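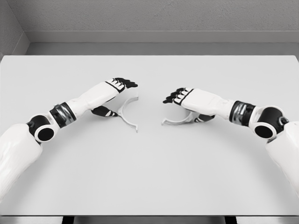
*Split ring task, two-arm bench, both hands over the halves. Simulation render.*

# Oravec two-arm bench - Split Ring Task Pack

Product page and good practice sheet in one. Short version for people who already have the bench is under "Before you run". Everyone else start at the top.

Product code: Oravec SR-462
Supplied by: Veredham
Page last changed: Apr 4, 2023

## What it is

A task pack for two-arm humanoid setups. Two half rings, one table, two hands. The job is to pick up both halves and bring them together into a full ring, ends meeting. Sounds easy. Isn't, much - the parts are thin, the hands come in over the top of them and the left arm has to wait for the right or the other way about.

The pack has the simulated version (table, room, both arms, both halves) and the written rules for running it. Real parts are sold seperately, see Ordering.

Made for labs and integrators who want to compare one controller with another and get a number that means the same thing in both buildings. Most of this page is about that. The parts are just parts.

## In the pack

- Scene files, plain table and plain room
- Left and right half ring models
- Start pose file for both arms
- Run sheet (printable, one side of A4)
- Rule book, current issue
- 400 start layouts, fixed order, numbered
- Checker script - reads your log, tells you what's missing

Not in the pack: arm models other than the white humanoid pair, any controller, any trained policy. Bring your own. We don't ship a baseline and we're asked every month.

## Before you run

Do these in order. Skipping the third is what causes most of our support mail.

1. Check the issue number on the rule book matches the one in the scene file header. If not, stop and update.
2. Load the start pose. Both hands palm down, one each side, fingers pointing in to the middle.
3. Let the scene settle before you start the clock. Parts must be still.
4. Table clear apart from the two halves. No markers, no trays, no calibration boards left from the last job.
5. Left half has its open side facing right, right half its open side facing left. The layouts move and turn them a little but never swap them. If yours are swapped you have loaded an old file.
6. Write down the controller version. The real one, not "latest".

## The rules, short form

Full wording in the rule book. If the two disagree the rule book wins.

**Start and stop.** Clock starts at the first commanded movement of either arm. Stops when the ring is closed and held, or when the time limit goes, or on a stop event (below). No pausing. A paused run is a void run and gets logged as one.

**Closed means closed.** Both ends of one half touching both ends of the other, held through the hold period in the rule book. One end touching and the other gaping is a part close - log it as that, don't round up.

**Hands.** Each half is to be picked up by its own hand. Left hand left half, right hand right half. Passing across is allowed only in the open class and must be declared first.

**Pushing.** Sliding a half along the table to get a better grip is fine. Sliding both together on the table without lifting is not a close, it's a push. Separate column on the run sheet.

**Hand to hand contact.** Light contact between fingers is allowed during the close and nowhere else. Any contact between the wrists or forearms is a stop event.

**Table contact.** Fingertips and thumb may touch the tabletop. Palm, wrist, forearm may not. Thumbs are the thing to watch on these hands, they hang low - plan the approach height off the thumb and not the palm.

**Resets.** Scene reset to the numbered layout every time. No nudging a part back by hand in the editor because it was "nearly there".

**Tries.** One try per layout. All layouts, in order. If you only ran part of the set say so next to the result, same size type.

## Stop events

Run ends and is scored as a fail:

- wrist or forearm contact, arm to arm
- either half leaves the table
- joint limit hit and held
- part passes through another part (sim fault - log it, tell us, don't count it either way)
- operator stop, any reason

On that last one. An operator stop is never to be marked down against the operator. If people feel they'll be blamed for hitting the button they stop hitting it. Goes for simulation as well, good habits start there.

## Going from simulation to the real bench

The pack is a simulation pack but most buyers go on to real arms, so:

Passing in simulation isn't a safety case. Doesn't replace a risk assessment of the real cell, with the real arms, real gripping force, real people walking past. Your own country's machinery rules and the arm maker's manual come first, before anything on this page.

Minimum we ask for before anyone uses the Oravec name on a real bench result:

- Written risk assessment, signed, for this task. Not the general one for the room.
- Guarding or speed and force limits in place, and checked that day
- Stop button in reach of the operator *and* one at the door side
- First runs at reduced speed, no parts, then reduced speed with parts
- Nobody's hands inside the reach of either arm while powered. Parts placed with arms stopped and held. Two arms moving in to the same spot is a pinch point from both sides - treat the middle of the table as the worst place, not the edges.
- Camera and cable runs kept out of the sweep of both elbows. Elbows get forgotten.
- Log kept of every stop, incl. the daft ones

Lighting: the simulated room is evenly lit with soft shadows. Your room won't be. A pale part on a white table is hard enough to see in good light, so if your controller uses vision, test under your own lamps and write down what they were.

Friction: sim values are in the scene header. Measure yours. Don't copy ours over and call it measured.

## Reporting a result

What we'd like to see, and what Narnstead (who keep the shared results table) will turn away if it's not there:

| Item | Needed for table | Notes |
|---|---|---|
| Rule book issue | yes | |
| Scene file issue | yes | must match |
| Controller version | yes | |
| Layouts run | yes | full set or say how many |
| Full closes | yes | |
| Part closes | yes | own column, never added to full |
| Pushes | yes | |
| Stop events, by type | yes | |
| Void runs | yes | with reason |
| Time per close | no | nice to have |
| Video | no | see below |

Video: if you publish one, say on screen whether it's simulation or real and whether it's been sped up. A clip of one good close is not a result. Picking your best layout for the clip is fine so long as the number of the layout is shown.

Same with stills. A render gets labelled as a render, ours too.

## Changes in this issue

- Hold period wording made clearer (did it mean both hands? yes, both)
- Push is now its own column
- 4 layouts replaced, ends of the halves were starting inside the table surface. Results from the old ones should be rerun, sorry
- Checker script no longer falls over on logs with a space in the file name
- Next rule book issue planned for December. Comments before then please, the form is in the download folder

## Works with

- Prisex motion logger, current version and the one before. Older ones drop the stop event codes, so no good here
- Any simulator that reads the scene format. Contact settings need to be checked by hand, they don't carry over well
- Other two-arm models, at your own risk. Results go in the open class

Doesn't work with: single arm setups. We've had people try with a clamp on the table for the other half. Fun, but a differnt task, please don't send it in as this one.

## Common questions by email

**Can we change the table colour?** Not for a listed result. For your own work, do what you like.

**Can we train on the 400 layouts?** No. They're for testing. Make your own for training, the layout script is open. If you did train on them by mistake tell Narnstead and they'll list it with a mark, no fuss.

**Do both arms need the same controller?** No. One each is fine, declare both.

**Is human remote control allowed?** Own class. Useful to have, good yardstick. Don't mix it in.

**Do you certify?** No. We check paperwork for the table, that's it. Nobody should be putting "Oravec certified" on a slide.

## Ordering

| Code | What | Delivered as |
|---|---|---|
| SR-462 | Task pack, simulation | download |
| SR-462P | Real half rings, matched pair | post |
| SR-1202 | Task pack plus site licence | download |

Half rings come as pairs and are kept as pairs. Don't mix a left from one with a right from another, the ends are matched. Worn or bent pairs out of use straight away - a bent half makes a good controller look bad and a bad one look lucky.

Teaching places get the pack free, ask Veredham sales and send something with the school or college name on. Updates to the rule book are free to everyone, bought the pack or not.

Returns on real parts if unopened. Downloads no, unless the files are faulty, in which case new files the same day if we can.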